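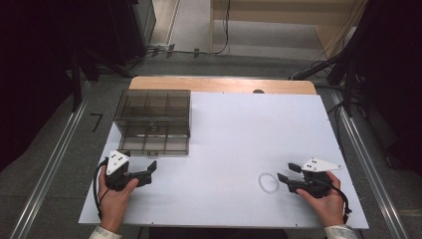

Bead boxes and small jewelry – frequently asked questions

Which box should I take for beaded bracelets and rings?
For most people the Pomare box with six compartments, two rows of three, is enough. If you have many small colors, please look at the Jatberg, it has more and smaller places.

Is the brown plastic dark? Can I still see my beads?
You can see through it, but the colors look more gray. We advise to open the lid when you choose between similar shades.

Can I put a finished beaded ring together with loose beads?
Better not. Give the ring its own compartment and lay it flat. Elastic thread should not stay stretched or folded for a long time.

My beads move from one compartment to another. What is wrong?
Usually the lid is not fully closed. Press on both corners until you hear the click. Very small seed beads can still pass over the dividers if you carry the box on its side – for these we recommend small bags inside.

How do I clean the box?
Lukewarm water and a little soap. No alcohol, it makes the plastic cloudy.

Can I order only a new lid?
Yes. Write to Zuleica Cordeiro in our workshop and mention part 1425 for Pomare or 1242 for Jatberg. We do not keep lids for the old Uvport boxes, the last ones were sold in November.

Do you label the boxes?
Two blank labels are included. Please use a pencil if you want to change the text later.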